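Search this site Enter keywords Go
Nollance > Our shop > About us

About us

Nollance is a clothes-folding and drinks shop, and yes, we do get asked about that! It began one April, when our launderette at Javitz needed something cold to sell to people waiting for their washing. The bottles did so well that when we moved to Irkero we gave them a whole wall, and we've never looked back.

Folding is still what we love most. Bring in a bag of clean clothes and you'll get it back in tidy, flat piles, ready to go straight in the drawer. T-shirts are our bread and butter (we folded 3000 last year, and 411 of those were for one school fair!). We like a big white table with plenty of elbow room, good daylight if we can get it, and the sleeves tucked in before anything else happens. Prints go face up so you can find your favourite without pulling the whole pile apart. 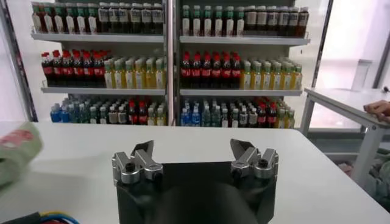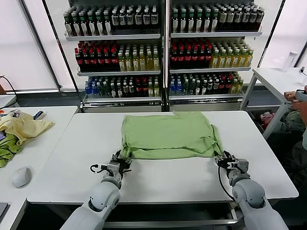

White tables at the front and bottled drinks on the shelves behind, in both pictures. The light green T-shirt is in the second.

The drinks have become a bit of a passion too. We keep water, teas and plenty more besides, and we line them up by kind so that the same bottle is always in the same spot. Regulars tell us if we move the tea, usually within the hour. If there's something you'd like us to try, write it on the pad by the door and we'll see what we can do.

We also run folding mornings for schools and clubs, here or at our smaller branch in Rangel. Children pick it up amazingly fast, and 507 of them have had a go so far. Bring a T-shirt you don't mind creasing, and wear something comfy as you'll be on your feet.

Come in and say hello, with or without a laundry bag!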